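Knife pick near cookware – what does your rule sheet say?
Forum: Sim and Bench Practice
9 replies

clellus_tom
Rewriting our good practice sheet for kitchen tasks before the February freeze. Sticking on section 2, sharp items. Draft says the sim follows the same rules as the real bench. Renders from the counter setup so people know what I mean. Pot, bread, knife, the usual. 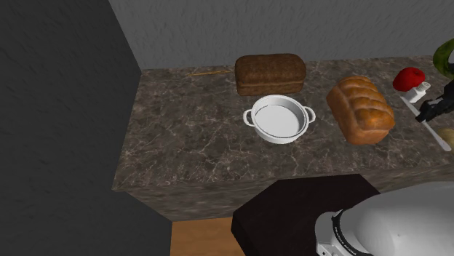
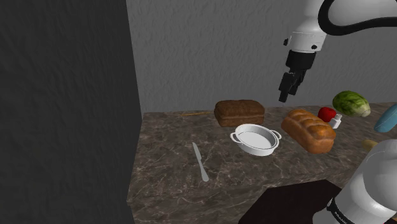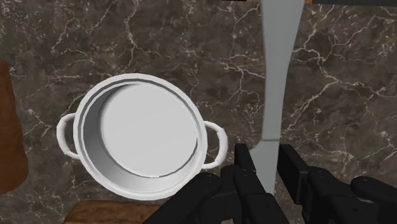 RE: Knife pick near cookware

dry_socket
Same rules in sim, yes. Otherwise you train on stuff you'd never sign off on the bench. Our sheet wants clearance between fingertip and any other object written down before a run counts. In your last one the left finger assembly overlaps the pot rim from that view. What's your number?

clellus_tom
20 mm at the fingertip, nothing for the links further back. Which is kinda the problem. Overhead view tells you squat about height so I can't say from that one render if it's over the rim or what.

laizer_fan
20 is way too much for a cluttered counter. You'll throw out half your runs. We use contact only – if the log shows touch with a non target object, it's a fail. Otherwise fine.

dry_socket
Contact only is how you get a policy that shaves past everything by a hair and then clips the first real pot. No thanks

laizer_fan
It's a sim. Nothing breaks.

Flora MacBrayne
I look after the sheet at Cellham. We had this exact fight. Ended up with two tiers:
Tier A, data for training. Contact with non targets is a fail, clearance is logged but doesnt reject.
Tier B, anything used to approve a real run. Clearance applies to the whole hand, links included, measured in 3D off the meshes. Never judged by eye from a render.
Also please define "knife". We had a butter spreader argued over for a month.

clellus_tom
Like the tiers. For the definition I was going to say any item with a blade, sharp or not. Table knife counts.

pmk974
Agree on that. Second thing for your sheet, grip location. Ours says handle only, blade grip = reject. Look at the third pic, fingers are either side of the lighter part past the seam. If that's the blade then it'd be a reject under our rules no matter how clean the clearance is

laizer_fan
Depends on the next step. Handing it to a person you WANT the handle free.

pmk974
Then it's a handover task and gets its own section. Dont bury it in an exception

Flora MacBrayne
Seconding pmk. Exceptions inside the sharp items section are what people skim over. We put handover on a separate page with its own sign off.

quietbench
Does Cledemex export blade and handle as separate meshes now? Last time I checked the knife was one lump, so a grip check couldn't tell them apart.

clellus_tom
Still one lump in our copy. I split it by hand, took an evening. Can post the file.

quietbench
please do

dry_socket
One more and I'll shut up. Start pose. Hand empty and above everything on the counter, in writing, checked before the clock starts. We audited 100 runs and the start pose was the thing people had fudged most.

clellus_tom
OK, draft 2:

Section 2, sharp items
2.1 Any item with a blade counts, sharp or not.
2.2 Start with hand empty, above all items.
2.3 Grip on handle only. Handover is a separate section.
2.4 Contact with non target = fail, all tiers.
2.5 Whole hand clearance 20 mm for approval runs, logged only for training.

laizer_fan
Still say 2.5 is too tight but ok, I can live with it if it's approval only. Make it 20 from the surface and not from the bounding box, loop handles on a pot make the box huge

clellus_tom
Good catch, will reword teh line tonight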